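Acta de la reunión de seguimiento -- Proyecto Calado
Grupo de recogida de demostraciones
Mes: noviembre
Inicio: 10:00. Cierre: 11:25.

Asistencia: equipo de simulación, equipo de aprendizaje, operación de teleoperadores y representación de Skevar como socio industrial. Excusa su ausencia el equipo de integración de Plovanton, que remite comentarios por escrito.

1. Aprobación del acta anterior

Se aprueba con una corrección: en el punto relativo al formato de almacenamiento debe constar que las acciones se guardan en posiciones articulares absolutas. Los incrementos se calculan en la carga de datos.

2. Estado de la recogida

Operación informa de 2.643 episodios grabados en simulación desde el comienzo de la campaña. De ellos, 1.693 han superado el filtro automático y la revisión manual. El resto se reparte entre episodios descartados y episodios pendientes de segunda revisión. Se solicita que el próximo informe separe ambas categorías, ya que el panel actual de Jolleck las agrupa en una sola cifra.

Las causas de descarte más frecuentes son el cierre prematuro de la herramienta, el contacto del antebrazo con la caja y las pausas largas del operador a mitad de trayectoria. Aprendizaje propone recortar las pausas en lugar de eliminar el episodio completo. Simulación no se opone, siempre que se conserve el registro original sin recortar.

3. Revisión de la escena de placas

Se revisa en pantalla la escena de montaje con la configuración vigente. Se mantienen el tapete azul como zona de trabajo y la caja verde abierta junto a la esquina posterior del útil gris. Skevar indica que la distancia entre la caja y la muñeca del brazo es muy reducida en la postura mostrada y pregunta si esto condiciona las trayectorias de aproximación. Operación confirma que varios teleoperadores elevan la muñeca más de lo necesario al iniciar el episodio -- el efecto se aprecia en las curvas de altura.

Se discute también la pieza amarilla situada cerca del borde delantero de la bandeja de espuma negra. Su tamaño en imagen es muy pequeño y el codificador visual, a la resolución de entrenamiento, la representa con muy pocos píxeles. Aprendizaje plantea dos opciones: aumentar la resolución de la cámara general o añadir una vista recortada de la bandeja. Se opta por la segunda a título de prueba.

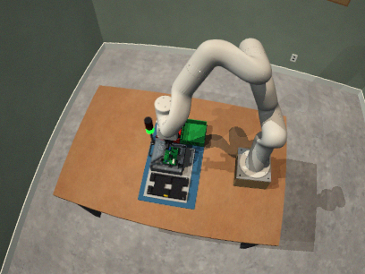
4. Aleatorización del dominio

Simulación presenta el plan de variaciones para la siguiente tanda:
- Posición y giro del tapete dentro del área alcanzable, arrastrando consigo el útil y la bandeja.
- Posición de la caja verde, independiente del tapete.
- Intensidad y dirección de la luz superior. Las sombras del brazo sobre la mesa deben variar con ella.
- Textura de la mesa y del suelo.

El pedestal y la geometría de la mesa permanecen fijos. Plovanton solicita por escrito que se incluya también el color de la placa. Se aplaza: la celda de destino monta por ahora una única referencia, de color verde.

5. Criterios de anotación

Se acuerda que un episodio es válido cuando la placa queda asentada en el útil y la herramienta se ha retirado hasta la altura de seguridad. La retirada incompleta se etiquetará como éxito parcial y quedará fuera del conjunto principal. Las instrucciones en lenguaje natural se redactarán en 2 variantes por tarea, una breve y otra detallada.

Queda sin resolver el tratamiento de los reintentos. Aprendizaje prefiere conservarlos como ejemplos de recuperación; Skevar teme que la política aprenda a fallar el primer agarre. Se hará una comparación con un subconjunto de 70 episodios con reintento antes de decidir.

6. Acuerdos y tareas

- Operación: separar en el informe los episodios descartados de los pendientes.
- Simulación: entregar la vista recortada de la bandeja y la escena con aleatorización activada.
- Aprendizaje: preparar la comparación de reintentos y el recorte de pausas.
- Skevar: facilitar las tolerancias del útil real. Las usadas ahora en el modelo son provisionales.
- Jolleck: ampliar la cuota de almacenamiento antes de la siguiente tanda.

7. Ruegos y preguntas

Operación pide que los cambios de escena se comuniquen antes del inicio del turno -- en la última modificación se grabó media sesión con la versión antigua. Se acuerda incluir el número de versión de la escena en los metadatos de cada episodio.

La próxima reunión se celebrará en diciembre, a las 10:00, en el mismo canal.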